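Veritier app: pre-release safety check, version 7
Checked by Mojtaba Shojaei, comments by Manouchehr Tehrani

1. Sign-up asks for age before anything else. PASS
Comment: The year still defaults to 1900. We have a great many very old members.

2. Report button visible on every post. PASS
Comment: Visible, yes. Pale grey on slightly paler grey.

3. Blocked accounts stay blocked after an update. FAIL
Comment: My test account blocked Sadeghi's. After the update it suggested we might be friends.

4. Contacts are uploaded only with permission. PASS
Comment: Second prompt removed, as asked in January. The third one can go as well.
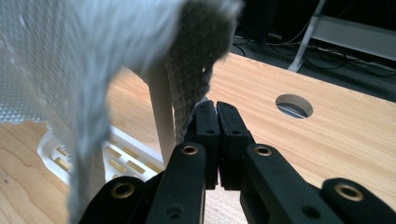

Does a deleted account lose its photos straight away?
Photos vanish from public view at once and are wiped from the Wustamham servers after 20 days.

5. Deletion can be found in the settings. PASS, just
Comment: Seven taps from the home screen. I packed a lunch.

6. Waiting list holds under load. FAIL
Comment: 1,964 test sign-ups sent, 442 welcome messages received – four of them by me. Prirkesberg server to be looked at before the next run.

7. Feed shows posts in date order. PASS
Comment: Checked twice, out of disbelief.

8. Location off by default. NOT CHECKED
Comment: Mojtaba's phone was flat. Carry over.

Result: hold release. Items 3 and 6 to be fixed and retested, item 8 to be tested at all.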